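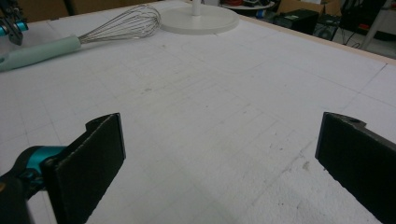
What limits the size of object the Arruda kit can pick up? The jaw opening sets the upper limit, and the stiffness of the fingers sets how much weight can be held at that opening.

Courses > Robot Handling > Kit Review 4

9 May 2020, Vorkunby Course Staff

The Arruda hand-held gripper kit is sold by Prutetow. Listed values: maximum opening 107 mm, rated load 500 g, finger travel logged at 30 Hz. The load rating applies to rigid parts gripped at mid-finger.

Thin handles, such as that of a balloon whisk, close the jaws almost fully. Record the finger gap at contact and again after lifting. Spare fingers are ordered under part 123. The Zarkthorpe kit is reviewed in July.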